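Bathroom and Toilet Check - Drukunthorpe, ground floor
Checklist with my comments, October round
Filled in by Mebrat Jemal

Hi all, same form as last time, with my notes typed in under each line. I've used OK, WATCH and FIX, and anything marked FIX is also on the whiteboard by the kettle. If you only read one bit, read the flush lever part, which is the one people kept asking me about.

Before starting

1. Lights on, door propped - OK
I used the rubber wedge. The proper door hook is still in a drawer at Colport (I keep meaning to bring it over!).

2. Gloves, torch, dry cloth, level, paper towel - OK
My level is the little yellow one from Tsegaye and it's a beauty. Please put it back in the tin if you borrow it.

3. Water supply on at the wall - OK
A quarter turn off and back on again, no stiffness. I do this every round so the tap doesn't seize up on us.

Tank and lid

4. Tank lid sits flat, no rocking - OK
Pressed on all 4 corners. I was half expecting a wobble after the lid swap and there wasn't one.

5. Tank lid free of chips and cracks - OK
Ran a fingertip right along the edges, including the back one that you can't see without squashing your cheek on the wall.

6. Closed seat lid clean and unmarked - WATCH
It's got faint scuffs and some light grey marks on top. I went at them with a damp cloth and a bit of bicarb and they faded a touch, so I reckon it's rubbing and not cracking. Please don't use the scourer on it. I know it's tempting.
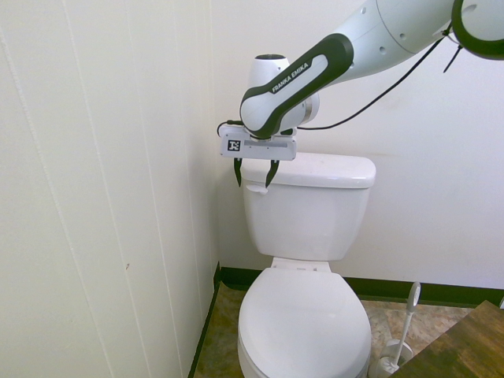
Items 4 to 6: tank lid on, seat lid closed, scuffs on the seat lid.

7. Wall behind the tank - WATCH
Plain off-white, with a faint smudge or two. I felt behind there with paper towel and it came away dry, so I'm calling it grubby fingers. If anybody still has the end of the Nalter wall paint, a dab would sort it out.

Flush lever

8. Lever firmly attached - OK
It's the small one on the front left of the tank. I gave it a wiggle up, down and sideways and there's a tiny bit of play, same as last round. I tightened the nut inside by hand only. It's a reverse thread, so turn it the way that feels wrong! I've over-tightened one of these before and spent a whole Saturday driving about for a replacement, so please go gently.

9. Lever returns by itself after a full press - OK
Five presses, five returns. Back in winter it was sticking halfway and running the water all night. That was the chain catching under the flapper, and I took two links out of it.

10. Full flush clears the bowl - OK
Tested with six squares of paper. Strong swirl, good clear bowl.

11. Tank refills and stops - OK
I timed it on my phone and got 49 seconds. The form allows 60, so we're comfortably inside. There's a bit of a hiss right at the end, which I don't mind as long as it stops.

12. Dye test, tank to bowl - OK
A few drops of blue food colouring in the tank, then I went off and had my lunch. No blue in the bowl when I got back. (Do remember to flush afterwards, or the next person gets a surprise.)

Seat and hinges

13. Hinge covers in place and closed - OK
Both clipped down properly. Lift them with a thumbnail if you need the bolts, never a screwdriver.

14. Seat doesn't slide sideways - FIX
It shifts a little when you sit down and lean. Not dangerous, but it's annoying and it'll only get worse. I want new rubber washers under the bolts before anyone tries cranking them tighter.
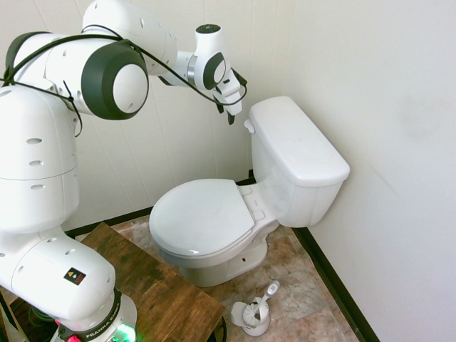 Base and floor

15. Base steady on the floor - OK
Knees either side and a good firm push. No movement at all, and the level sat dead centre across the rim.

16. Bolt caps on - OK
The round cap down on the right is snug. Pop it back on with the heel of your hand if the mop ever knocks it.

17. Floor around the base dry - OK
Paper towel all the way round before the flush tests and again after. Dry both times, which made me very happy.

18. Clear space to reach the tank - WATCH
Please don't park the mop bucket in that corner. I shouldn't need to shuffle in sideways to get a hand on the supply tap.

To do

Rubber washers for the seat, one pair. I'll grab them from Colport when I collect the door hook.
Dab of paint on the back wall.
Order more checklist forms, pack of 100. We're down to the last few and I've been writing on the backs.

Next check is mine as well, unless somebody wants to swap. Leave me a note on the whiteboard if you do.

Mebrat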